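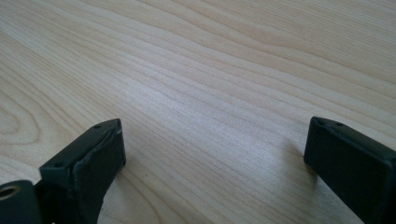
Why Does Wood Have Lines in It?

Last updated 3rd October

Look closely at a wooden table, a door or a wooden spoon. You will probably find lines in it. Some are straight and thin. Some are wavy. Some bend over at the top like an arch. These lines are called the grain, and they were made by the tree while it was alive.

How a tree makes lines

A tree gets wider as it grows. Just under the bark there is a very thin layer that makes new wood. In places with cold winters, it starts work in spring. Around Vadalstead, where our school is, that is usually April.

Spring wood grows fast. It is often pale and has lots of room inside it for water to move up the tree. Later in the summer the tree slows down. The wood it makes then is packed tighter and often looks darker. In winter the tree rests.

One pale band and one dark band together make one year of growth. If you cut straight across the trunk, you see the bands as rings. A tree with 90 rings is usually 90 years old.

From rings to stripes

So why does a tabletop have stripes and not circles?

It depends on which way the saw goes. Think of a rolled-up sponge cake with jam inside. Slice across it and you see a swirl. Cut it from end to end and you see long lines of jam. It is the same cake. Wood works in a similar way. A board is cut along the length of the trunk, so the rings show up as long lines.

A tree trunk is not a perfect tube, though. It is wider at the bottom, and it may lean or bend. When the saw cuts through the curved layers near the outside of the log, it makes a pattern of tall arches, one inside another. Woodworkers call this cathedral grain — the shapes look like the pointed windows in a very big church. You can often find arches and straight lines on the same piece of wood.

Close together or far apart?

Lines can be close together when the tree grew slowly. Maybe it stood in the shade or did not get much rain. Wider bands can mean that it had good years. But the cut of the saw changes the spacing too, so you can't always tell from a board.

Small dark spots can have different causes. One might be a tiny knot, where a twig once grew. It might also be a dent with dirt in it, or just a crumb. Try wiping it and see.

Feeling the grain

Yupin Klinhom repairs chairs and tables at a workshop in Wernby. She always sands in the same direction as the lines. Sanding across them leaves scratches that show up later, when the oil goes on.

"Run your hand along a rough board before you sand it," she says. "But go slowly, and watch out for splinters."

Try it: make a grain rubbing

You need thin white paper, a crayon with the wrapper taken off, and an old piece of wood with a rough surface. Ask before you use any furniture.

Lay the paper on the wood and hold it still. Rub gently with the side of the crayon. Lines should start to appear. If nothing shows, the wood may be too smooth — try an old fence board or the end of a log. Make 5 rubbings from different places and write on the back where each one came from.

Senan Gallagher's class in Kilberg made 15 and pinned them up in the hall.

Words to know

Grain: the pattern of lines in wood.
Bark: the outside covering of a tree.
Knot: the place where a branch grew out of the trunk.
Growth ring: the wood a tree adds in one year.

906 shares 15 comments

Contact us | Copyright Mamo Pages for Children | Back to top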